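Notebook – December, cladding oil trial, Morin shed

Overlapping planks against the post, low angle (render).
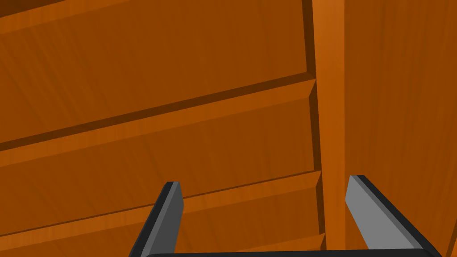
Planks, post and side panel.

Second coat of Husotach oil went on the test boards at 09:40. Used 500 ml for both faces, almost the same as the first coat. Lap edges took more than the flats – end grain worse again.

Moisture reading before coating 16 per cent, meter set to softwood. Board 2 still tacky at the lower edge after lunch. Left it on the rack, fan off.

Tarun wants the overlap increased to 51 mm. Kirsten to check that against the Cemutus fixing schedule before we cut any more.

To do: wipe down board 2, reorder brushes, label the offcuts.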